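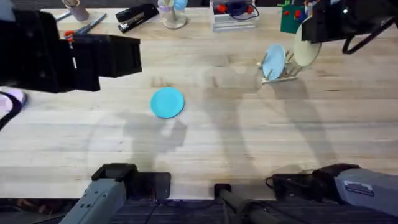 # Dish racks and two-arm robots: bench rules

These are the house rules we follow at Natodum for any job where plates go into a peg rack. They work just as well on a kitchen table as on a bench.

**Before power on**

- Pick one rack and stay with it. A wooden one with upright pegs is fine.
- Measure the gap between pegs and write it on the job sheet. Ours is 37 mm.
- Leave eight inches of bare table between the rack and any plate lying flat.
- Push pens, scissors and staplers to the far edge. Nothing loose goes between the arms.
- Route cables over the arm or off the side of the table.

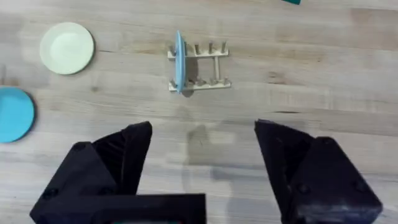
*Solis Tessier, bench safety lead*

**Loading**

Fill from one end of the rack and work across. Skipping slots makes the next placement harder to check. Open the fingers wide before moving in, line the gap up with the rack, and come down slowly. Only one arm works over the rack at a time. The other one waits clear of it, even if that adds a few seconds.

Grip plates by the rim. If a plate leans, leave it alone as long as it sits in its slot. Straightening a leaning plate with a gripper chips more rims than leaving it does. We logged 842 placements in April and had 36 retries, most of them from trying to fix a lean.

Wipe the finger pads at the start of each shift. Check the screws on both fingers at the same time and snug any that turn.

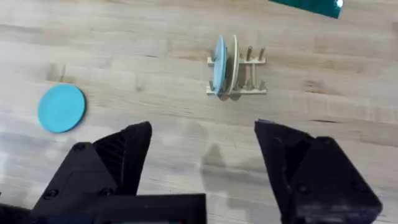
Brusdale wrote in to say that the one-arm rule is too strict for small racks, and that over there both arms are allowed in as long as the second stays up to 8 inches above the pegs. We tried it and went back. The two shadows crossing on the wood confused our plate finder.

**Stopping**

Keep the stop button where you can reach it without leaning over the table. Hands stay off the wood until both arms are parked. If a plate drops, stop first, then pick up the pieces by hand with gloves on. Write down which slot it was meant for.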